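About Kurkon

We set up and look after one kind of cell. Two arms, a bench, a frame, cameras on the wrists. Small shop, has been since October 2016. Korkor Tetteh started it after years of fixing other people's wiring at Leinonen.

What a service visit looks like – power off, covers off, cables first. Most faults are cables. Then finger plates, checked for play and scuffing, swapped if the tips are worn. Camera mounts retightened, then recalibrated with the handheld unit at the same bench. Full check every 300 hours, grease at 1000. We log all of it and you get the log, same day usualy.

Spares for the Fadow 302 and 406 grippers kept on the shelf. Older Jamby mounts – call first, we have a few left.

New cells: we bolt up the frame, run cables, set both arms, then stay untill your own people can do a finger change without us. No contract needed for that part.

Visits are booked by phone or the form. Mornings best.
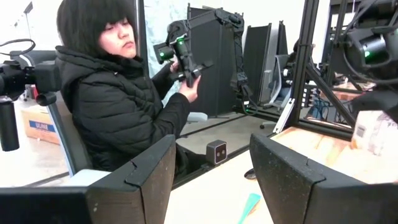 At the bench with the handheld gripper, arms on both sides.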